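Opinion | Surfaces & Finishes

Leave the scuffs alone

A matte pale grey surface records contact. Dark marks show first, usually in a band where things get dragged or rubbed.
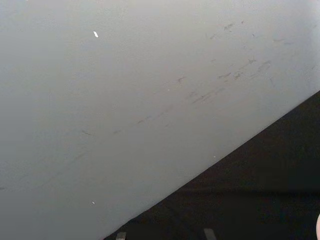

The case against repainting

My view is that light scuffing of this sort is no defect. Most of it is residue sitting on the finish, and a damp cloth with mild soap will lift a fair share. What remains can stay.

Kyrylo Melnychuk at Zimau disagrees. He recoats at the first visible streak, and his panels look even from across a room. But a matte coat touched up in patches dries to a different sheen, and the patch then catches the light more than the scuff did. A full recoat avoids this at the price of a day's work and another layer at the edges.

Abrasive pads are worse. They polish the matte finish and leave a shiny spot that no cleaning removes – I have made about 40 of these myself.

Wipe, dry, look again in daylight. Repaint when the coating has worn through.

Contact Drarkier | © Drarkier, all rights reserved | Back to top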